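Zedis Opens Registration for Second Round of Free Coding Kits for Schools

BORKDALE, 2/26/21 - Zedis, a maker of small single-board computers for learning, today opened registration for the second round of its Talpur school program. Schools and public libraries can now apply to receive a Talpur kit without cost. The applications will be accepted until all kits of this round are given.

The first round started in November and was received with much interest. In total 1,102 kits were sent to 333 schools and libraries. Many teachers wrote to us that their students had never before written a line of code, and that the first lessons were easy to follow also for the teacher.

Each Talpur kit contains one Pistero board, a power supply, a memory card with the software already installed, and a printed book with 12 lessons. The lessons begin with turning on a small light and finish with a simple weather station. A screen, a keyboard and a mouse are not part of the kit, but the Pistero board works with most of the screens and keyboards that a school already has.

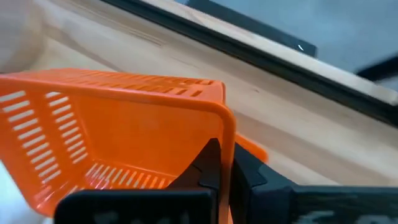

For the second round, the company has made two changes which the teachers requested. The first one is that the lessons can now be used without an internet connection. All the examples, the help pages and the code editor are stored on the memory card. The second change is a new teacher guide, in which every lesson has a plan for one class hour, a list of frequent mistakes, and extra tasks for students who finish early.

The programming language in the lessons is Python. Younger students can begin with a block editor, where the commands are moved with the mouse, and change to written code when they feel ready. It is possible to see both forms on the screen at the same time.

"We want that a student can open the box in the morning and have a first program running before lunch," the Talpur team at Zedis said. "The teacher should not need to be an expert in computers for this. We have tested the new lessons with teachers of music, history and sports, and we corrected the text every time when something was not clear."
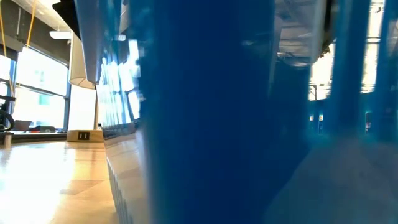
A detail in blue. Photo: Zedis

Schools that took part in the first round can apply again. They can also download the new lessons and the teacher guide for their existing kits, and the old memory cards can be used for this. Instructions for the update are on the Talpur page of the Zedis website.

To apply, a school or library must fill in the registration form and name one contact person. The kits are sent in the order in which the forms arrive.

About Zedis
Zedis designs small computers and learning materials for beginners. The company has its office in Borkdale. Its products are the Pistero board and the Talpur kit.

Press contact
Zedis Press Office, Borkdale
Photos and the full list of lessons are available on request.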